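Participants wanted: gripper and controller comparison, simulated yard tasks

Posted under: Calls and openings / Paid sessions
Location: Staser, test rooms at the Buldale building. On site only.
Sessions start in September.

We are looking for people to spend an afternoon driving a pair of simulated robot hands and telling us, in writing, which setup they would refuse to use again. We pay for your time. We do not need you to be excited about robots, and in the last round the most useful notes came from the people who weren't.

Why we are running this

Every controller vendor we have talked to says theirs is intuitive. Every gripper write-up we have read reports a high success rate, usually on a cube, usually on a table, usually with the person who built the thing doing the driving. We have bought hardware on the strength of claims like that and ended up with a shelf full of it.

So before Staser puts money into another arm, we want numbers from people who have no stake in the answer. The comparison covers two hand models (Orellana and Tilora) and three ways of controlling them. One of the control schemes is our own. We suspect it is worse than we have been telling each other, and we would like that on paper if it's true.

All of it happens in simulation. We know what that is worth. A simulated hand doesn't get grit in its joints, and simulated grass doesn't wrap around anything. A good result here will not convince us that a gripper works outdoors. A bad result will save us from ordering one. Please keep that in mind if you see these results quoted somewhere with more confidence than they deserve, including by us.

What you would do

You wear a headset and hold a controller in each hand. In the simulator you work in a fenced backyard with trees, a lawn and a driveway with a car parked on it. The tasks are plain ones. Go to the basket on the grass, pick it up by the handle, carry it somewhere, set it down without tipping it. Reach near a plant without going through it. Hand an object from left to right. You repeat each task with every combination of hand and control scheme, in an order we shuffle so that the last one doesn't win just from practice.
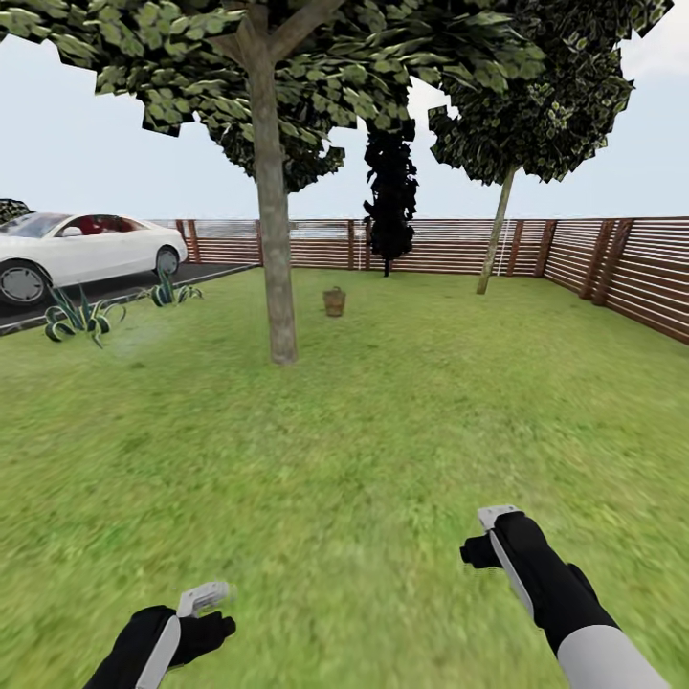 A session runs 40 trials with breaks. Some of them will be dull. Several will be irritating, especially the handover, where the current grasp detection has opinions of its own about when you have let go. If you get stuck, we let the trial run out and log it as a failure. We won't coach you through it. Coaching is how a lot of the numbers in this field got so nice.

After each block you fill out a short form. There is a rating scale, which we keep mostly so we can compare with older studies, and a blank box, which we read first.

What we record

Hand and head positions in the simulator, button presses, task times, drops, collisions, and your form. No audio and no video of you. Your recordings are stored under a participant code. You can ask us to delete them any time before the analysis is locked, and you still get paid.

We will write up the result whichever way it goes. The plan for the analysis, including what would count as "no difference," will be fixed before the first session and sent to anyone who takes part. If the two hands come out the same, the report will say they came out the same.

Who we want

Adults with normal or corrected vision who can stand and move both arms comfortably for short stretches. A seated version is available on request and is counted separately.

People who work with their hands are very welcome: gardeners, movers, kitchen staff, mechanics. Most published tests seem to be run on engineering students, and it shows.

Left-handed people, please apply. The first pilot had almost none, and the Tilora hand in particular was tuned by right-handed people.

You don't need any experience with VR, games or robots. If you have a lot of it, that's fine, but tell us on the form, as experienced users are placed in their own group.

Who we can't take

Anyone who has worked for, consulted for, or sold equipment to the makers of the hands or controllers under test. Anyone who gets seriously motion sick; we've reduced the walking speed, but the effect hasn't gone away. Current Staser employees and the people they live with. We did allow this once, and the scores were flattering and useless.

Pay

200 dollars for a full session, paid the same day. If you quit partway through for any reason, you are paid for the whole session. We would rather lose the data than have someone push through a headache for the money. There is no bonus for doing well, and no leaderboard.

A small number of people will be invited back for a second session to see whether their preferences hold up. Our guess is that many won't. The second session pays the same.

Also open: one part-time session runner

We need one person to run the afternoon sessions, from noon to 5 p.m. You would fit headsets, read the instructions exactly as written, start and stop trials, and keep a log of everything that goes wrong. The last item is most of the job. The pilot produced over 1000 trials, and a good share had to be thrown out for reasons that somebody in the room noticed and didn't write down.

You should be comfortable with a spreadsheet, patient with software that crashes, and able to watch a person struggle with a basket without helping. Being hard to impress is a plus. A robotics degree is not required and won't count for more than steady work in a lab, a clinic or a shop.

How to apply

Come by the Buldale front desk, room 247, and pick up the form, or ask for it through the contact page on this site. Put "hands study" in the subject line for a participant slot and "session runner" for the job. For the job, skip the cover letter. Send one page on a test, trial or measurement you stopped trusting, and what made you stop.

Participants will hear back with a time slot or a no. Parking is behind the building. Please leave large rings and bracelets at home, as they catch on the wrist straps.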